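Pliken Workshop, Room 29
Bench and Table Check, with comments
Date: 9/12/24
Checked by: Judit Dudás
Follow-up: Kilian Imhof

1. Floor and access
Walkway from door to table clear: OK
Floor mats flat, no curled corners: NO
Comment: Mat by the door lifts on the left side. Tape it or replace it. Same comment as last time.

2. Electrical
Outlets and cover plates: OK
Power strips off the floor: OK
Extension cords in use: None
Comment: Tag 581 on the wall strip is hard to read. Mirjam Fuchs has new tags.

3. Curtain
Hangs clear of outlets and heaters: OK
Flame-retardant label present: OK
Hooks and track: Two hooks missing, Bachmann to supply.

4. Tabletop
Stable, does not rock: OK
Surface free of chips and sharp edges: OK
Drinks or food on table: None
Comment: Wipe down before the board goes on. Dry cloth only.

5. Task board and pegs
Board lies flat: OK
Board surface free of cracks: OK
Pegs returned to tray after use: NO
Comment: Peg tray was left on the window sill. Burgi Tanner will label a spot for it on shelf 3.

6. Cables
Cables at table edge free of cuts and pinch marks: OK
Cables kept out of the walkway: OK
Comment: Check again after any change to the table position.

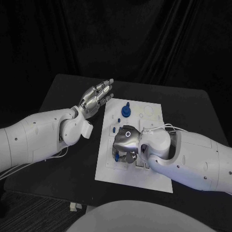
Item 5: white task board on the black tabletop, blue peg held over the board.

7. Emergency
Exit sign lit: OK
Extinguisher 47 in place, pin and seal intact: OK
First aid kit: Short on small bandages.

Open items: 1, 2, 3, 5, 7
Next check: November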